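Week 3 – Evaporation, or why wet things get dry

Welcome back! Last time we got as far as molecules in a liquid having a spread of speeds. Today we cash that in. By the end of the session you should be able to look at any damp object in your home and say what's holding it back.

## Where the energy comes from

Water molecules tug on each other. To leave the surface, one of them has to be moving fast enough, and in the right direction, to break free. The fast ones go first, so the average speed of the ones left behind drops – and average speed is what temperature is measuring. That's evaporative cooling, and it's the same effect you feel stepping out of a pool on a breezy day. I still think it's one of the loveliest ideas in the whole course.

None of this needs boiling. Evaporation happens at the surface at any temperature, just at different rates.

## Four things that set the rate

- **Temperature.** Warmer water has more molecules above the escape speed.
- **Humidity.** Molecules land back on the surface too. When arrivals match departures, drying stops. We call that air saturated.
- **Air movement.** A thin layer of moist air clings to any wet surface. A breeze carries it off and brings in drier air (try it with one wet hand in front of a fan!).
- **Exposed surface.** A puddle and a full glass can hold the same water and dry at wildly different speeds. With cloth, every fold traps its own pocket of damp air, and thick pile holds water deep down where air barely moves.
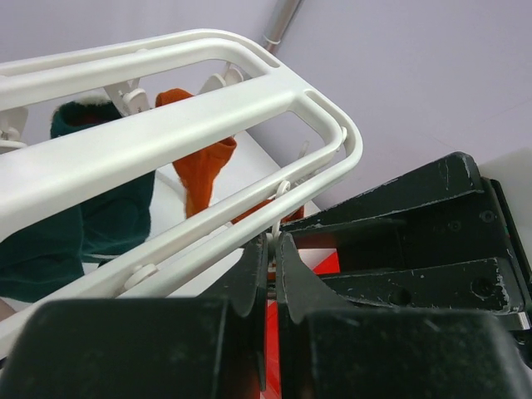 ## Worked problem: the cotton square

Tobias Haverford asked after class on Wednesday whether we could put a number on the drying energy. Yes, and it's easy!

Suppose a towel holds 210 g of water and we want all of it gone. Take the latent heat of vaporization near room temperature as 2.45 kJ per gram.

Energy = 210 × 2.45 = 514.5 kJ

That heat has to come from somewhere. Indoors it comes mostly from the air of the room, which is why a room full of wet laundry feels chilly as well as clammy. Now suppose the towel dries in 3 hours. Divide by 10,800 seconds and you get an average of 48 watts. A quiet old-fashioned light bulb's worth of power, pulled out of the air with no plug and no switch.

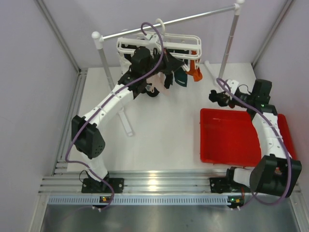 Watch your units in that last step. Half the class last year divided kilojoules by seconds and reported 0.048 watts, when the answer was in kilowatts. Write the unit on every line, even when it feels fussy.

## Try at home

Cut two equal squares from an old T-shirt. Wet both, wring them out the same way, and weigh them. Hang one flat and ball the other up on a plate. Weigh both again after 90 minutes and bring me your figures. Kitchen scales are fine, and Mavis Ruiz-Ortega has a spare set in the lab if you need one.

Reading for next time: the section on vapor pressure, plus the first two problems after it.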